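Project report, group 2 – gripper fault
Irja Miettinen, Paavo Toivonen

Task was tabletop pick and place, household items, one arm. Ran 200 picks total. Most fine. Then the force limit stopped triggering and the gripper kept closing past the setpoint. Safety issue, so we stopped and logged it.
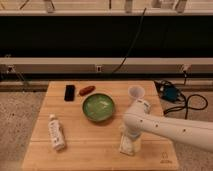 Hotov, September

Light container or carton, held upright by the bowl. Items like this are where the fault matters – they crush. Log shows 68 picks with no force reading at all. Controller read the missing value as zero and kept squeezing. We shoud have caught that in the code review, didnt.

Fix: missing reading now means stop and open. Also moved the e-stop closer, it was some 3,949 mm of cable away before. Not retested at full speed yet.

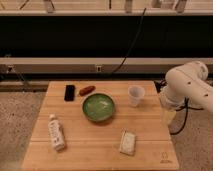

Fig. 2. Arm at the right side, white packet on the table.

Still open: why the sensor drops out. Paavo thinks connector, Irja thinks driver timeout.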